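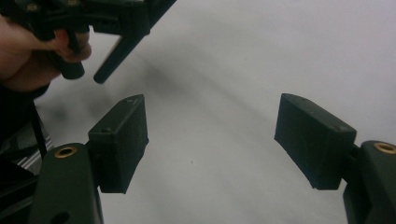 Varkik Adjustable Bench Frame

Height-adjustable work benches for schools, colleges and training rooms

Product group: Furniture for practical teaching
Supplied by: Clumudix, Pivham
Page last revised: 16 May 2025

Overview

The Varkik is a free-standing work bench intended for rooms in which the same surface must serve different groups in the course of a day. It is supplied as a steel underframe with a separate top, and the two parts may be ordered together or individually. Institutions that already own serviceable tops frequently order the underframe alone.

The bench is raised and lowered by a hand crank at the right-hand end. No electrical supply is required, and the bench may therefore be placed away from walls and floor sockets. The crank folds flat beneath the top when it is not in use and should be left in that position during lessons.

Two versions are offered. The standard version stands on leveling feet and is recommended for rooms with a fixed layout. The mobile version stands on locking casters and is recommended where benches are moved to the side of the room for examinations, assemblies or cleaning.

Underframe

The underframe is made of welded steel tube with a powder-coated finish. Standard colors are light gray and black. Other colors can be supplied on orders for a whole room, although the delivery period is longer and the order cannot be changed once the coating has begun.

The legs are joined by a single rear beam. There is no front beam, and a seated user, including a wheelchair user, can approach the bench from the front without obstruction. Purchasers who intend to fit drawers or a lower shelf should note that both reduce the clear space for the knees. We ask that at least one bench in each room be left without them.

Leveling feet are adjusted with the wrench supplied. On older floors the feet should be checked again after the first few weeks of use, when the weight of the bench has settled.

Tops

The following tops are available:

Beech, oiled
Solid wood, suited to hand tools and model making. Can be sanded and oiled again on site.

Laminate, matte
Suited to electronics, textiles, drawing and general use. Wipes clean with a damp cloth and mild detergent.

Linoleum on board
A quiet, slightly soft surface preferred by many art departments. Not recommended near sinks.

Each top is fixed from beneath with machine screws. Tops can be exchanged at a later date without returning the underframe. Customers fitting their own tops should request the drilling plan, which shows the position of every fixing point and the minimum thickness of board that the screws will accept.

Care and maintenance

Benches should be cleaned at the end of each day with a soft cloth. Scouring pads, solvents and bleach should not be used on any of the three surfaces. Adhesive residue on the laminate top may be removed with a plastic scraper held at a low angle.

The lifting screws are greased before dispatch. We recommend that they be inspected once a year, preferably in March or at another time when the room is not in heavy use. A small quantity of general-purpose grease is sufficient. If the crank becomes stiff, or if one end of the bench rises before the other, the bench should be lowered fully and taken out of use until it has been examined.

Casters collect thread and hair, particularly in textile rooms. They can be pulled from their sockets for cleaning once the bench has been turned on its side - a task for two adults.

Delivery and assembly

Underframes are delivered partly assembled. Tops are packed separately and should be stored flat, indoors, in the room where they will be used. Beech tops in particular should be left in the room for several days before fitting.

Assembly requires the supplied wrench and a cross-head screwdriver. Written instructions are included in each carton. Our own fitters can assemble the benches on request, and the charge is stated on the quotation. Packaging is removed when our fitters carry out the work. It is not removed after a standard delivery.

Please inform us in advance of stairs, narrow doors or restrictions on vehicle access. Deliveries refused at the door for these reasons must be rebooked and will be charged again.

Guarantee

The underframe and lifting mechanism are guaranteed for 2 years from delivery. Tops are guaranteed against warping and separation for the same period. Ordinary wear, burns, cuts and water damage are not covered - nor is damage caused by moving a bench with the casters locked.

Spare parts

Cranks, feet, casters and end caps are held in stock at Pivham. Please quote the number on the label beneath the rear beam when ordering. Benches bearing an earlier label marked James use a different crank, which remains available.

Quotations and samples

Samples of all tops and standard colors are sent without charge to schools and colleges. Requests for quotations, room plans and samples should be addressed to Mared Nicholas, Education Sales, Clumudix, Pivham.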